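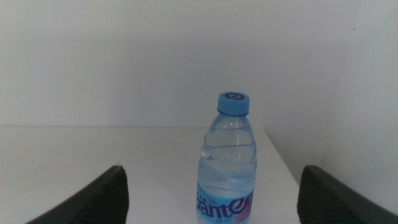 Small water bottle with a light blue cap

Place cards that won't smudge on pearl cardstock?
Posted by Stovthorpe

I'm making all the stationery for my sister's wedding in June and I love it so far! The invitations came out great, but my gel pen smears on the place cards (pearl finish, pale gray). I let one sit overnight and it still came off on my thumb. Any pens you love?

Kimdale
Ooh, fun project! Shiny cardstock hardly soaks anything up, so gel ink just sits on top. Go for a fine pigment marker or a paint pen, and test it on the back of a spare first. I did more than 3 full tables that way and they looked gorgeous. If you already cut your cards, a soft eraser takes finger oil off before you write. Such a difference!

Pimentel
Print them! I did mine on Saturday, all in one go. Laser though, my inkjet made a mess.

Kimdale
Laser is great too, just run one sheet first. Some pearl coatings flake where you fold them, so score before you print.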